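2024-09-21 | by Duygu Dönmez

Navy blue

Navy is the darkest blue most of us own, and I wear far too much of it! The name comes from the dark blue coats of naval officers. Before that, people mostly just said "marine blue" - I still like that one better. In clothes it gets used like black, only softer, and the folds show up a bit more.
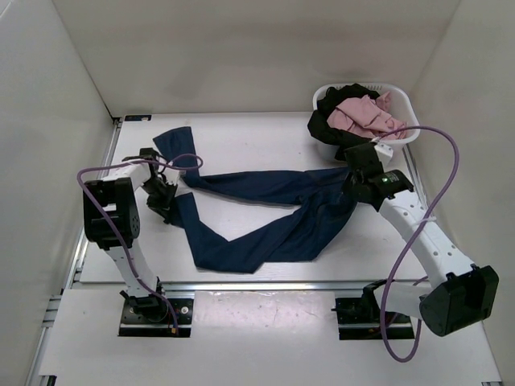
Kayode Iyamu wrote in to say that navy fades slower if you wash it cold and inside out, and I've done that since November.

Contact | © Jorano | Back to top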